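Conwood Refurbishment Notes: Desktop Towers

The Conwood workshop takes in retired office desktops from the Pustow site, strips them to the parts worth keeping and rebuilds what it can. This page covers the opening stage, before any board leaves its case. The batch came to 74 towers, all of the same general layout, and seven were set aside as donors. Captions are short; the full parts log is kept separately under the Codar reference.

Each tower is laid on its side and the side panel taken off. Cables stay connected until their routing has been noted -- the drive leads in particular, which are easy to refit on the wrong side of the cage. Drives are logged by maker and capacity.

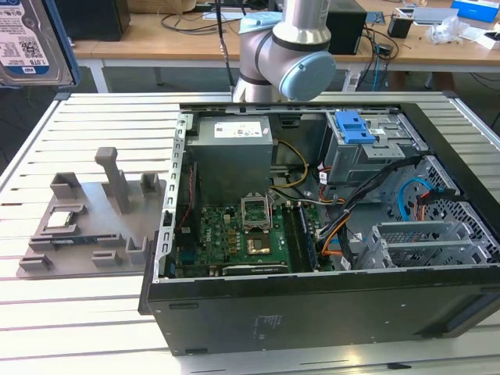
Black tower on its side, panel removed. CPU socket empty, retention frame open. Power supply upper left, drive cage with blue latch upper right. WD drive, 1.0TB.

Sockets are checked under a lamp at a low angle. Bent contacts put the board in the donor pile. Retention frames should swing freely and close without force; two in this batch did not, and both boards were written off.

Memory is tested in a known good machine, one module at a time. Expansion cards are removed and bagged with the case number. Power supplies are load tested for 155 minutes and rejected if the fan note changes during the run.

Cases with sound drive cages and latches go on to the Athumani bench for reassembly. Spare latches are kept by colour, as the blue ones do not fit the older cages.

Next gallery: Board cleaning and thermal paste
Back to workshop index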